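# Lulturgate finger kit for hand-held grippers - a review after a month of use
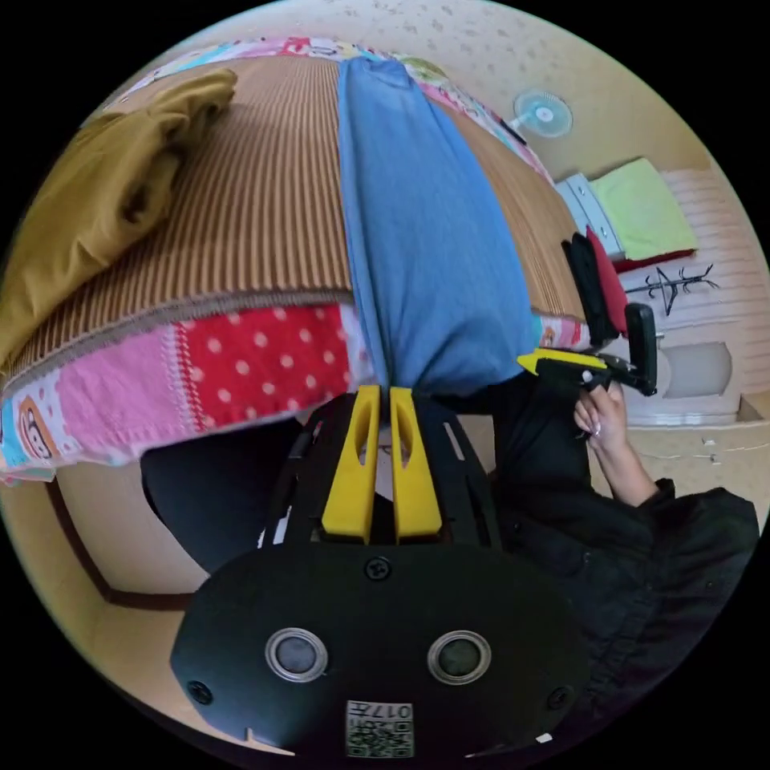

*Yellow slotted fingers holding a blue cloth, with the second gripper on the right.*

I look after a pair of hand-held grippers, and most of my February went on fingers. The old ones had gone shiny at the tips and thin fabric kept sliding out, so I ordered the Lulturgate kit from Westedeck and fitted it to both. I wanted something that could pinch the end of a cloth and hang on to it while the rest was spread over a bed, and that's mostly what I've judged it on.

**What you get**

Yellow fingers, a bag of small black screws (with spares, hooray), a hex key and a folded sheet of instructions. The sheet is poor. The drawings are tiny and the one for the left finger is printed twice, so I spent a good while holding the right one up to the lamp and turning it over. Kárason do a similar kit with a proper booklet, and I did miss that booklet.

**Fitting**

Once I'd worked out which way round things went, it was a pleasant enough evening job. Take the faceplate off, swap the fingers, run the screws in by hand first and only then go round with the key. Don't lean on them! I overdid one and had to back it out and start again. Wipe the two sensor windows before you put the gripper back to work, as well - I left a lovely thumbprint on one and then blamed the new fingers for an hour.

Check that the fingers sit parallel when they close. Mine were slightly toed in on the second gripper, and a thin paper shim at the base sorted it.

**In use**

I like them a lot. The long slots let the plates give a little, so a bunched bit of cotton gets squeezed evenly and doesn't pop out sideways. I keep a tally of dropped cloths (yes, really) and had 8 drops in 200 grabs, where the worn fingers gave me 106 on the same pile of washing. Towels and thick jumpers are fine. Anything silky still slips, and I've gone back to a strip of Lerumetti grip tape for those.

**Looking after them**

Fluff is the main nuisance. It packs into the slots and along the base, and the fingers then stop short of closing. An old toothbrush gets it out. The sheet says to check the screws every 1000 grabs, but I do it far sooner, as one of mine had worked a bit loose by the second week.

**Niggles**

- No spare fingers in the bag, and you can't buy a single one.
- The hex key is made of cheese. Use your own.
- Yellow shows every mark, though a damp cloth brings them up again.

Four stars from me. I'd give the last one for a decent instruction sheet, and I've already ordered another set for the shelf.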